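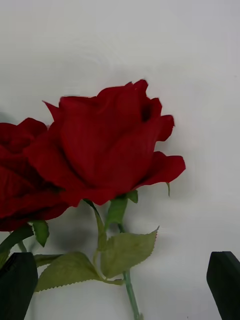
The Man Who Dresses the Stage: An Afternoon with Vilho Nieminen

Vilho Nieminen puts the kettle on before he lets me take out my notebook. It's a rule of his, he says, and one he picked up from the woman who first hired him at the Otley, back when the theater still had its old coal furnace and the prop room was a closet under the stairs. "She said you can't talk about a play with a dry throat. She also said you can't talk about a play with me at all, because I never stop, so I suppose she was warning the other fellow."

He has been the props master at the Otley Playhouse for 22 years. Before that he built kitchen cabinets for a firm called Baysal, and before that he was, by his own account, a fairly useless deckhand. The prop room has long since moved out of the closet and now fills most of the basement, shelf after shelf of telephones and teapots and suitcases, with a path down the middle just wide enough for one person who isn't carrying anything. We had our tea at the far end, where he keeps a workbench, two stools and a radio he never quite turned off.

I had come to ask him about the spring show, a comedy called The Flindlow Wedding, which opens in April. But with Vilho you start where he wants to start, and he wanted to start with soup.

"People think the hard things are the big things," he said. "A piano, say. A piano is easy! You borrow a piano, you find four strong people, you put it down and there it is. Soup is terrible. The actor has to eat it every night, so it has to be real, and it can't have bits in it or he'll choke on his line. It has to steam a little or the audience won't believe in it, and if it's too hot he'll burn his mouth and be no good for the second act. I spent one whole winter on a soup."

What did he end up with? "Broth from a thermos. I pour it in the wings and hand it to the maid. But that took me a winter to get to, you understand."

The Flindlow Wedding has no soup in it, thank goodness, but it does have a wedding breakfast, a broken vase, a letter that gets torn up at every performance and a great many flowers. The letter he writes out himself, by hand, in ink, fresh for each night. I asked whether a photocopy wouldn't do, seeing that nobody past the front row could possibly read it. He looked at me kindly, the way you would look at a child who has asked why we can't have dinner in the bathtub.

"The actress can read it," he said. "She's the one it's for. If she opens it and it's a real letter, from a man who is leaving, in his handwriting, then she has something to look at. I change it a little each time. Once I put in a line about the weather and she told me afterward it made her cry more than the rest." He was clearly pleased about this and pretended to be busy with the sugar.

The flowers are another matter, and he has strong feelings about those too. In his early days the Otley used fresh ones, donated by a shop across the street, and he remembers the petals dropping all over the stage during a quiet scene, and a leading man who sneezed his way through most of a proposal. These days nearly everything in the vases is artificial, and he will defend that choice to anyone.

"A fresh flower is lovely for one evening. We play for 14. And the lights are hard on them, they hang their heads by the intermission. With a cloth one I can fuss with it at the bench until it's sitting right, and it stays the way I left it."
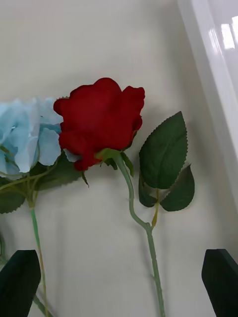 An artificial red rose with fabric petals and a long green stem.

The trick, he told me, is to keep them from looking too perfect. He bends the stems a little this way and that, opens some of the blooms up with his thumbs and leaves others nearly closed, and he never, ever arranges a vase so that everything in it is the same height. He learned this from watching his mother, who grew dahlias badly and put them in jam jars all over the house. "Hers leaned. Every one of them leaned. I think about that when I do a table."

I asked about the things that have gone wrong, since everyone who works in a theater has a list and most of them are dying to recite it. Vilho's favorite concerns a stuffed owl that was supposed to stay on a mantelpiece and instead came down, quite slowly, during a funeral speech. The widow caught it. She went on with her speech, holding it on her arm, and the audience took it for part of the play. "A man came up to me in the lobby to tell me how moving he found the owl," Vilho said. "I told him thank you. What else could I say?"

Then there was the revolver that wouldn't fire, and the telephone that rang after it had been answered, and the cake. He would rather not talk about the cake, though he did, for a good ten minutes, and I have promised to leave it out.

He is training someone to take over, a young man from the evening class he teaches at the Lokano arts center, and he says he'll step back when he's good and ready. There are 5 students in the class this year. The first thing he has them do is go home and look at their own kitchen counter and write down everything on it. Most of them come back with a toaster and a bowl of fruit. He sends them home again.

"The second time they find the rubber bands, and the key that doesn't open anything, and the birthday card from last year. Now we can make a kitchen, I tell them. Before, you had a picture from a catalog."

Does he ever go to other people's shows and manage to enjoy them? He thought about that for a while. His wife won't sit next to him anymore, he admitted, on account of the muttering. He once spent all of a very fine tragedy worrying about a lamp that was plainly thirty years too new, and he couldn't tell you to this day who died or why. But he went to see a school play last fall, his granddaughter's, where the castle was a bedsheet and the crown was made of foil, and he says he believed in every minute of it.

"She held the crown as if it was heavy," he said. "I never taught her that."

By then the tea was cold and somebody upstairs was calling for him, something about a door that wouldn't close. He took his time standing up. On the way out he stopped twice, once to show me a suitcase that has been in eleven productions and once to straighten a row of hats, and at the foot of the stairs he asked me if I happened to own a birdcage. I don't, but if you do, and you could spare it through the end of the run, the stage door at the Otley is open most afternoons and he'd be very glad to put the kettle on for you.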